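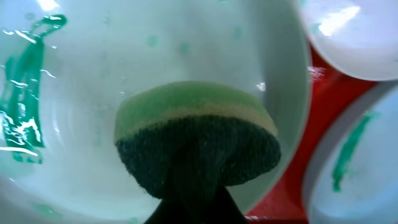
Galli with the sponge in the big bowl. Wrist camera.

Last updated: 26/08/2020

Up early for the Lallon open day. The drive to Buris took longer than it should have on account of the road work by the grain elevator, and I missed the welcome talk. Got a name tag with my last name spelled wrong and left it that way.

Lallon has the back half of the old Drillusport building. The sign for Drillusport is still over the loading door and two people in the parking lot asked me if they were in the right place. I said I thought so. Inside it has been painted and there is new lighting, but the floor still has the bolt holes from the drill presses.

Elīna Kairys was running the dish station and that is where I spent most of the morning. I had planned to see the parts sorting first, but there was a line for it. The dish station had a few people standing and one boy sitting on the floor. Galli is what they call the arm. It had a sponge in its grip, dark scrubbing side down, and was working in a white bowl that had a green smear up one wall. I asked what the green was. Elīna said it is a paste they mix up themselves, and that they picked green so it shows on white from across the room. She would not tell me what was in it except that it was safe to eat and she had not tried it.

There is a small camera at the wrist and they put its view on a screen next to the table. I ended up watching the screen more than the arm. From the wrist everything looks huge, and shiny where the water is. It took me a while to match up what I saw on the screen with what was on the table.

I asked how many runs they have done. She said 825 on bowls since January and 500 on plates. Plates came later. A run is one dish, whether it comes out clean or not, and they write down both. I liked that they write down both. When I was at the plant we had a fellow who only wrote down the good shifts.

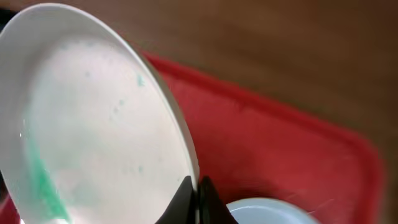

p. 10

The plate was harder for it, or looked that way to me. Two fingers, one on the face and one behind the rim, and the plate tipped up steep between them over the red tray. There was still green on it, a streak along the low side and specks near the rim. A woman next to me said hers come out of the dishwasher like that.

Renato Urrutia came over while the plate was up. He does the grippers. I asked him if the fingers ever let go and he said yes, and that they buy the dishes by the case. He said a wet rim is the worst thing you can hand it. A dry plate they can pick up all day. He let me hold a spare finger, which was lighter than I expected - I had figured on something closer to a pair of pliers. He wants to try a softer tip next but has to wait for the mold.

They stopped at noon for 10 minutes to change the water and then the line came over from the parts sorting, so I gave up my spot. Had a ham sandwich and bad coffee on the dock. Went back in for the sorting and stayed for one round of it. It was fast and I did not get much out of it. The man talking had his back to us.

Before I left I asked Elīna if she washes her own dishes at home. She said her husband does.

Picked up the handout and a pencil. The handout has the wrong phone number crossed out and the right one written in by hand on every copy.

Gas on the way back, then stopped at the hardware store for the 2 hinges for the shed door. They had one. He will call when the other is in. Home by four. Dishes from breakfast were still in the sink, so I did those and then watered the beans.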